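The last bookshop in Vostcombe

Five past nine and the shutters are still half down. Yu-ting Lui is under them, dragging a crate with one foot. Coffee in the other hand. "Mind the step," she says. Too late.

Vostcombe Books has been on Urkdale Road for 73 years. Three owners, two floods, one very long argument with the council over the awning. Lui took it on in November, the month the lease on the place next door ran out and the rent here went up by £370. Good timing, she says. Not smiling much.

Stock on the day she got the keys: 3,493 titles. A lot of it dead. Gardening annuals, a whole bay of railway timetables, tax guides from before decimal money. She sold 1,807 of them in one long weekend, a pound each, queue back past the chemist. The timetables went first. To one man, with a van.

What's left is odd and getting odder. Poetry by the till. Maps upstairs, where the roof is allmost dry. A computing shelf she nearly binned, until students from the college at Wemidik started coming over on the bus and clearing it out.

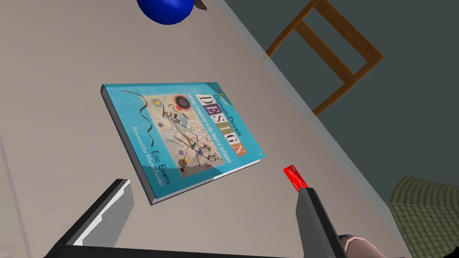
Prices are in pencil, inside the back cover, and she'll haggle if it's raining. Cards taken, grudgingly. The website is coming. It has been coming for a while.

Next up is the back room, once the damp is sorted. Chairs, a kettle, maybe readings on winter evenings. The Khaemba bakery has offered buns. She hasn't said yes becuase she hasn't had time to ring them back.

Open till six, later if she's mid-chapter.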